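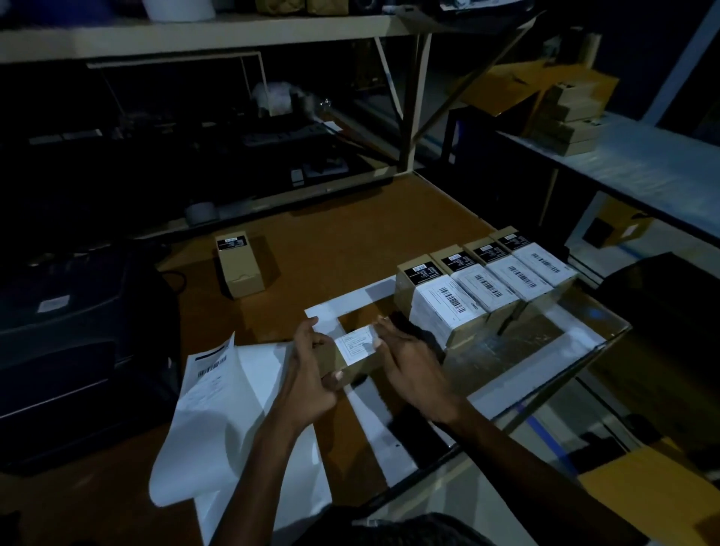 Home | About Us | How We Pack | Shipping | Returns | Wholesale | Contact

About Us

Mestus is a packing and mailing shop in Zondusville. Small sellers send us their stock, we keep it on our shelves, and when one of their customers places an order we box it, label it and get it out the door. We have 26 sellers on the books at the moment. Most of them sell one kind of thing: replacement parts, sewing notions, tea, model kits, phone accessories.

How we started

Pascual Gaete opened the business in the back half of a former print shop on Sethi Street. He had been selling watch straps and small tools by mail from his apartment, and the boxes had taken over the hallway. Two other sellers he knew had the same trouble and asked to share the space. He packed for all three of them, charged by the box, and after the first winter he stopped selling straps and only packed.

We moved to the present building on Drorkau Road when the print shop was sold. It has a loading door, which the old place did not, and better light over the tables.

What we do

We handle small goods. Our upper limit is 20 pounds per box. We do not take furniture, live plants, anything that has to be kept cold, or glass over a foot long. If you sell those things we can give you the name of someone who does.

On a normal day we send out 300 boxes. In November and December it is more, and we ask sellers to have their holiday stock to us by the end of October.

How the work goes

Orders come in overnight and the labels are printed first thing in the morning, in one batch per seller. The sheets go on the left of the packing table and the boxes go on the right. One person works one seller's batch from start to finish. We tried splitting the job between picking, packing and labeling and had more mix-ups that way, so we went back.

Most of what we send fits in plain brown cardboard boxes with a tuck flap. Each one gets the item sticker on the end and the shipping label on the widest side, flat, with no barcode running over an edge or a seam. Finished boxes are stood on end in a row with the labels facing the same way, so that they can be checked against the list without picking each one up. A box with a question about it is set apart from the row until the question is answered.

Label backing and plastic wrap are cleared off between batches. Cardboard is recycled. Clean plastic goes to a drop-off bin in town, and we are still looking for somewhere that takes label backing.

Mistakes

We make some. If we send the wrong item, we pay the postage both ways and send the right one the same day if it is on the shelf. Tell us within 2 weeks of delivery.

Visiting

Sellers are welcome to drop off stock or look at their shelf between 9 a.m. and 3 p.m. Please call first. Trucks pick up at 4 and the loading door is busy after that. Parking is on the north side of the building.

Working here

We hire for the packing tables every September. The work is done standing up. No experience is needed, but we do ask people to come in for a paid half day before either side decides.

Mestus Packing & Mailing, Drorkau Road, Zondusville | Contact us | Terms | All rights reserved | Back to top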